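2025-10-19 — von Adelmo Palumbo

»Die Tür ist der eigentliche Gegner«

Corrado Pace stellt mir erst einmal einen Kaffee hin, auf die Werkbank, zwischen Lötkolben und eine Dose mit Kugellagern. In der Gemeinschaftswerkstatt Skustell hat er seit letztem Dezember einen festen Platz, und seither baut er an Brirkero, einem rollenden Helfer mit einem einzigen Arm, der später einmal bei seiner Mutter durch die Wohnung fahren und Türen öffnen soll. »Nur Türen«, sagt er und lacht. »Alle fragen immer nach dem Geschirrspüler. Ich wäre schon mit Türen sehr, sehr glücklich!«

Angefangen hat er, wie wohl viele anfangen, mit dem Blech. Das Fahrgestell ist 42 Zentimeter breit, die Drehsäule schafft 360 Grad, und der erste Greifer stammte aus einem Bausatz, den ihm ein Nachbar überlassen hatte. »Der konnte eine Klinke herunterdrücken, das war schön anzusehen. Aber meine Mutter hat lauter runde Knäufe, und an denen ist er abgerutscht wie an einem nassen Stück Seife.« Also hat er die Finger neu gedruckt, mit Gummi beklebt, wieder verworfen und noch einmal gedruckt.

Inzwischen sitzt er die meisten Abende am Rechner, bevor er überhaupt etwas zusammenschraubt. Die Simulation nennt er Grokeo, nach einem Kater aus seiner Kindheit, und sie besteht aus Zimmern, in denen Türen stehen — halb offen, ganz offen, fast zu. »Ich lasse das über Nacht laufen, bis zu 44 Durchgänge, und am Morgen schaue ich beim Frühstück nach, wo er hängen geblieben ist. Meine Frau findet, es gibt schönere Lektüre.«

Hübsch sei das alles nicht, räumt er ein, die Kanten franseten aus und die Möbel seien zusammengesucht. Ihm geht es um den Winkel, in dem das Türblatt steht, und um die Frage, wie viel Platz daneben zum Rangieren bleibt. Frau De Luca, die am Nachbartisch Drechselkurse gibt, hat ihm geraten, auch kleine Sachen auf den Boden zu stellen, denn in einer echten Wohnung liege immer etwas herum. »Da hatte sie völlig recht. Ich hatte vorher nur leere Böden, und darauf fährt natürlich jeder Staubsauger.«

Wann Brirkero umzieht? Corrado Pace wiegt den Kopf. Der Akku hält 21 Minuten, das ist ihm zu wenig, und die Mutter möchte vorher noch über die Farbe reden. Grün vielleicht, jedenfalls kein Grau.

Zuletzt aktualisiert: am Erscheinungstag

Kontakt zur Redaktion | © Adelmo Palumbo | Nach oben
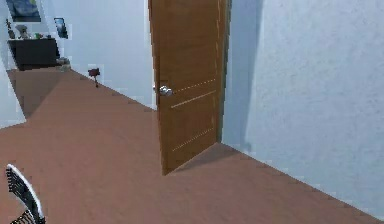 Halb offene Tür mit rundem Knauf in der Simulation Grokeo.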